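How to Submit a Parts Return Through the Stundance Returns Desk

Last reviewed in September by the Returns Office, Zilomwood Distribution Center

Purpose

This page sets out the steps that dealers and repair shops must follow when sending parts back to Zilomwood for credit or exchange. It applies to all accounts opened through Stundance or transferred from the former Notumik catalog. Retail customers should return parts to the shop where they were purchased.

Before you start

Have the original invoice at hand. The invoice number appears in the upper right corner and begins with the letter Z. Accounts transferred from Notumik may still show the older number format, with four digits and a comma, such as 2,457. Both formats are accepted, but the comma must be left out when the number is entered on the form.

Check that the part is eligible. Parts that have been painted, cut or drilled are not accepted. Electrical parts are accepted only in unopened packaging. Trim, covers and other molded parts may be returned with the packaging opened, provided that every clip and tab is intact.

Step 1. Request a return number

Sign in to your dealer account and select Returns, then New Request. Enter the invoice number and choose the line you wish to return. If an invoice has more than one line, a separate request is needed for each. The system will issue a return number at once. Write it down - it is not sent by e-mail unless you have turned on notices under Account Settings.

Step 2. Choose a reason code

Select one code only.

C1 Ordered in error
C2 Wrong part shipped
C3 Damaged on arrival
C4 Does not fit the listed vehicle
C5 Other

Code C4 requires the vehicle year and model in the comment box. Requests made under C5 without a comment are closed automatically at the end of the business day. For C3, the carrier's delivery slip must be attached, with the damage noted on it by the person who signed.

Step 3. Pack the part

Use the original carton where possible. If it is no longer available, use a rigid box that leaves space for padding on every side. Do not tape directly onto the part. Wheel covers should be packed face to face with a sheet of paper or foam between them, never stacked back to front, as the clips on one will mark the finish of the next.

Cartons over 10 pounds must carry a weight label on two sides. Pallets over 500 pounds need a dock appointment, which can be requested through Xiaoyan Xia in Receiving.

Step 4. Label and ship

Print the return label and attach it to the largest flat surface. Cover or remove any old labels. Shipments from within the state are collected by Teixeira Freight; place the carton at your usual pickup point before 2 p.m. Dealers outside the state may use a carrier of their choice and should keep the receipt until credit has been issued.

Pickups requested after 2 p.m. on a Friday are moved to the next working day.

Step 5. Track the return

The status line in your account will read Requested, In Transit, Received, or Closed. A return marked Received has been logged at the dock and is waiting for review. Credit is posted when the status changes to Closed, and appears on your next statement under transaction code 583.

If the credit differs from the invoice amount, open the return and select View Adjustment. Restocking charges apply to code C1 only - they are never charged for C2 or C3.

Disputes

A dealer who disagrees with a decision may ask for a second review. Use the Dispute button within the closed return and state the grounds briefly. Second reviews are handled by Hashini Sultana, Returns Supervisor, and her decision is entered in the same record. Please do not open a new request for the same part, as duplicate requests delay both. 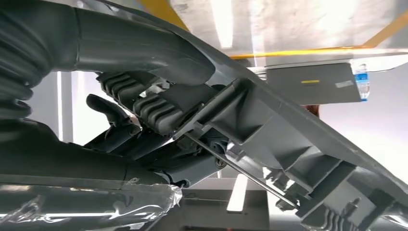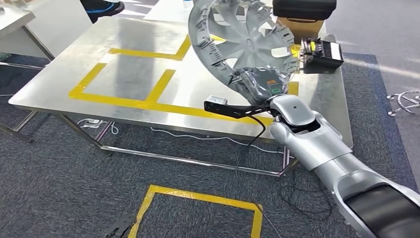 Second picture: wheel hub cap, with the clips and tabs along its outer edge.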